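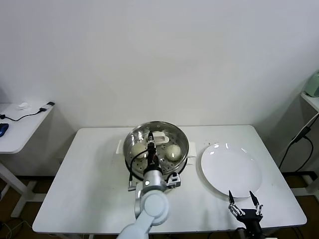 Petit fil sur les brioches vapeur, parce que j'ai promis en juin et que je ne tiens mes promesses que lorsqu'elles se mangent.

1/ La recette : 500 g de farine, de la levure, de l'eau tiède, un peu de sucre. Ma balance affichait 548. J'ai décidé que la farine avait pris du poids pendant l'hiver, comme tout le monde.

2/ Le panier perforé en inox, c'est moins poétique que le bambou. Ça passe aussi au lave-vaisselle, et la poésie s'incline. Deux brioches bien écartées, sinon elles fusionnent et il faut négocier à table.

3/ Parlons ustensiles. Chez moi, tout ce qui est petit et clair finit dans le même tiroir que les élastiques et les piles mortes.

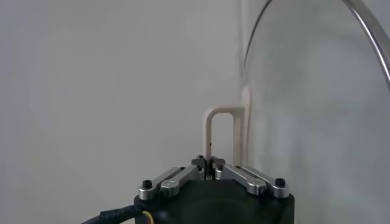 Le modèle en U, deux branches et un petit pont, perd toujours contre le tiroir. J'en rachète chez Masetti. Le tiroir en redemande.

4/ L'assiette : grande, ronde, blanche, prête avant d'ouvrir le couvercle. Une brioche brûlante dans la main, on danse très bien mais pas longtemps.

Prochain fil : la farce. J'hésite entre chou et porc, la balance tranchera.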